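Canned coffee tied to animated films is a small trade with fixed habits. Hollex, which packs for the Skisia series, prints 174 can designs a year and keeps each on sale for 90 days.
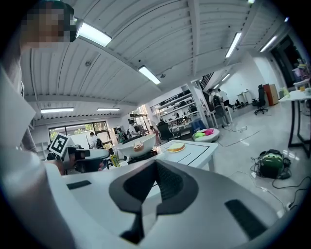
The label is a shrink sleeve, not direct print, so a character can be changed without new tooling. Sleeves fade under shop lighting – reds first – and the December run now uses a heavier ink.

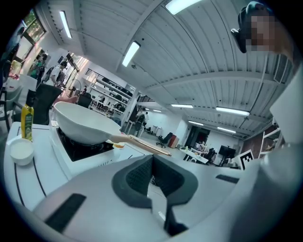
Afia Akolgo disagrees with the ink change, saying the older sleeves from Hawthorne held color well enough and peeled off in one piece for collectors.

Hollex will keep five of the older designs in print.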